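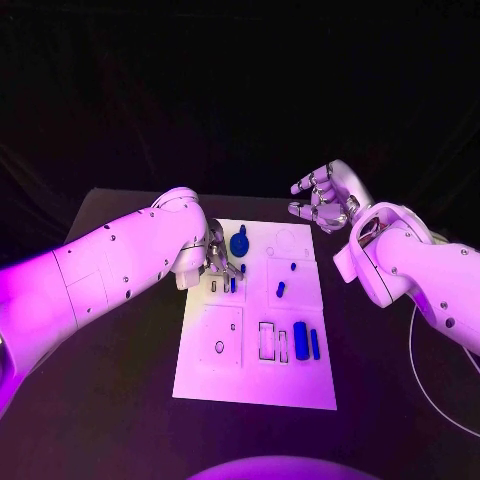
Two Hands, One Board: What Our Team Did All Semester

Search this site Search Go Menu

Posted March 27, 2020 by the Vanov team

Okay, so when I signed up for the robotics project course I figured I'd be writing code for a little wheeled thing that bumps into walls. Instead I got put on the assembly board team with Chia-hao Hung and Lajos Dudás, and I've spent more hours thinking about pegs than any person my age should. This is our write-up for the course page. The graded version has the proper plots in it, so I'm keeping this one to the stuff I'd tell a friend.

Our team name is Vanov (Lajos picked it, and Chia-hao and I were too slow to object). The robot is called Dullham, and it had that name before any of us got here.

What we were trying to do

The task is a white board with cut-outs and outlines on it, plus a set of blue parts: a gear with a knob on top, cylinders in different thicknesses, some really skinny pegs. The parts start out sitting on the board near the openings, and the robot has to pick them up and put them where they go. It has two arms with a hand on each, fingers and all, so you'd think it would be like watching a person do it. It is so not like watching a person do it!

We split the job up like this. Chia-hao took the vision side, which means finding each part and working out which way it's lying. Lajos took the grasps. I got arm motion and the part where everything has to talk to everything else, and I also kept the log, because I have the neatest handwriting and apparently that still matters in a robotics lab.

The lighting thing

I have to talk about the lights, because they ate most of our February. We'd trained the part finder on pictures taken under plain white light, and it was great. Then our instructor, Ms. Rácz, turned on the magenta stage lights and asked us to run it again. Ouch. The board goes pink, the arms go pink, and all those nice clean edges we'd been counting on got mushy. Our finder kept insisting there was a peg in a spot where there was just a hole.

Chia-hao's first idea was to correct the color before doing anything else. It helped a little with the big cylinders and did nothing for the tiny peg. What worked better was collecting new pictures under all kinds of light and training over again. We ended up with 1,000 of them, and I labeled what felt like every single one while listening to the same podcast. We also kept the black curtain behind the table the whole time, so at least the background was one less thing to argue with.

Grasping, or Lajos vs. the thin peg

The gear was easy. It's got that knob, so you come down from above, close the fingers, lift. The fat cylinders were fine too. The thin peg, oh man. It stands close to one of the slots, and if the fingertips come in even slightly off, they knock it over and then you've got a totally different problem (a peg lying on its side, which our software was not ready for until the last two weeks).

Lajos tried a three-finger grasp first and it kept bumping things. He switched to a pinch with the fingers curled way down, and had the hand slow to a crawl for the last bit of the approach. We ran 50 tries on the thin peg with the left hand and got 14 clean pickups. I know that doesn't sound amazing. The three-finger version got 2 out of 50, so we bought donuts.

My part, including the dumb mistake

For most of the semester we only used one arm at a time. While the left hand works, the right one waits up in the air with its fingers open, out of the way. I wanted them to take turns without a long pause in between, so I wrote a little scheduler that lets the second arm start moving once the first has cleared its side of the board. It's called Vatamier and no, I won't explain the name.

The dumb mistake: I had the board's position typed into two different files. Somebody (me) updated one and forgot the other, and we lost an entire Friday thinking the wrist was out of calibration. Lajos had already started redoing the calibration from scratch when Chia-hao spotted it. Sorry again, Lajos. Now there's one file, and there's a comment at the top of it in all caps.

What's left

We never got both hands moving over the board at the same time the way I'd hoped. I also want a better plan for the short cylinder when it's lying at an angle, since right now we pick it up and put it down again to straighten it, and that takes forever. Chia-hao wants to try depth data for the tiny peg. The final report is due in May and we're doing as much of it as we can from the logs we've already got.

If you're taking over the board from us next year, read the log before you touch the scheduler, and ask Lajos for his grasp notes. He's got pages of them and he'd love it if someone read them.

6 comments
Share 11

Related posts
Picking a project team without losing your friends
Calibration notes for the left wrist
How we label training pictures
Last year's final reports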